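**To:** Trerirard Wardrobe and Textile Stores list
**From:** Ratree Phetsri, Collections Office, Flerkuritz Costume Hire
**Subject:** Re: Belts - kept with the garment or stored apart?

Dear colleagues,

I am writing in response to the enquiry from Robel Mekonnen, which is reproduced below for those who joined the list after it was circulated. Several members have replied to him directly, and he has kindly passed those replies to me.

> **From:** Robel Mekonnen, Suwannarat Wardrobe Store
>
> Dear all,
>
> We are about to re-label our casual daywear, which comes to 800 pieces, and I should like to settle a matter that our present handbook leaves open. Where a pair of trousers or shorts comes to us with a belt, should the belt remain with the garment, or should it be removed and stored with the other belts?
>
> At present we do both. Jeans generally keep their belts and tailored trousers generally do not. Denim shorts are dealt with according to who happens to be at the table. As a result we have 19 belts in the drawer with no garment number, and a number of garments whose cards mention a belt that cannot be found.
>
> I would also be grateful for advice on braided belts. Ours have been rolled, and some no longer lie straight when they are taken out.
>
> I should be glad to hear what other stores do, and whether anyone has written instructions that could be shared.
>
> With thanks,
> Robel Mekonnen

The practice at Flerkuritz was revised in May, and the wording below is taken from our own handbook. Members are free to adopt it in whole or in part. It has been read through by Amnuay Bunnag, who is responsible for our repairs room, and her corrections have been included.

**1. Receiving the garment**

The garment is laid flat on the table with the waistband towards the person working and the legs pointing away. It is not folded at this stage. Pockets are emptied before anything is written on the card.

If a belt is present, it is entered on the same line of the card as the garment, with its material, colour and type of fastening. "Belt, brown" is not sufficient. We found a good many cards reading exactly that, and they were of little help when two brown belts were lying in the same tray.

**2. Deciding whether the belt stays**

A belt stays with its garment where the two were acquired together and are normally hired together. In all other cases it is given its own number and goes to the belt rail. The card for the garment then carries the belt number in the right-hand column, and the card for the belt carries the garment number in the same place.

A belt that stays is not left buckled. It is unfastened, drawn through until both ends can be reached, and checked along its full length before being put back. Wear is most often found at the holes and at the fold beside the buckle, and neither can be examined properly while the belt is done up.
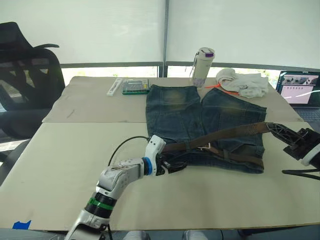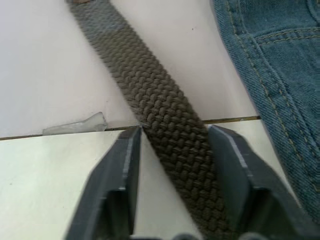
*First picture: denim shorts laid flat with the waistband to the near edge, and the belt across the waist. Second picture: the weave of a braided belt, seen closely.*

**3. Leather belts**

Leather belts are hung by the buckle from the rail, or laid at full length in a shallow tray where the rail is full. They should not be rolled. A belt that has been curled for a long period should be left flat for a few days and not pressed.

Metal buckles are wiped with a dry cloth. Please do not use polish while the buckle is attached to the strap, as it marks the leather and is very difficult to remove from the stitching.

**4. Braided and woven belts**

This section answers Robel's second question. A braided belt has no punched holes, and the prong of the buckle may be passed through the weave at any point. In use this tends to open the braid in one or two places. The belt should be eased straight by hand, working from the buckle towards the tip, with both long edges kept parallel. It should not be pulled from the two ends, which narrows the middle and makes the matter worse.

The tip deserves separate attention. Where the braid is finished with an end piece, the join should be looked at on both faces, and any belt with a loose end piece goes to repairs with a white tag. Braided belts are stored flat. We allow no more than eight to a tray, in a single layer, and this has proved satisfactory.

**5. Denim**

Faded areas and wear on denim are to be recorded but not treated. A costume department will often ask for a worn pair in particular, and the card should therefore say where the wear is - upper thigh, knee, seat or hem - as well as that it exists. Belt loops are checked one at a time. A torn loop is the commonest repair on our denim shorts and is easily missed when a belt has been left threaded.

**6. Belts without a garment number**

For the 19 belts at Suwannarat, I would suggest giving each a temporary number and keeping them together until the re-labelling is complete. Pongsak Thammasiri dealt with a similar drawer at Zekance and was able to match a fair proportion by comparing the width of the belt with the width of the loops. He did this before looking at colour at all, and recommends the same order to others. He has offered to send his recording sheet to any member who asks for it.

One point remains unsettled between the stores. Wiroj Kaewmanee has proposed that all belts be separated without exception, so that every store on the list follows the same rule and loans between us are simpler to check. Our own view is that this would create a large number of additional cards for little benefit, though I accept that the argument is stronger for stores which lend more than we do. Members who have a view are asked to send it to the list and not to me personally, so that the discussion may be read by all.

Copies of the garment card and the belt card are available from the Collections Office on request. Please state whether you require the printed version or the file. The older card, with the single column, should no longer be used for new entries, although existing cards need not be rewritten.

Yours faithfully,

Ratree Phetsri
Collections Office
Flerkuritz Costume Hire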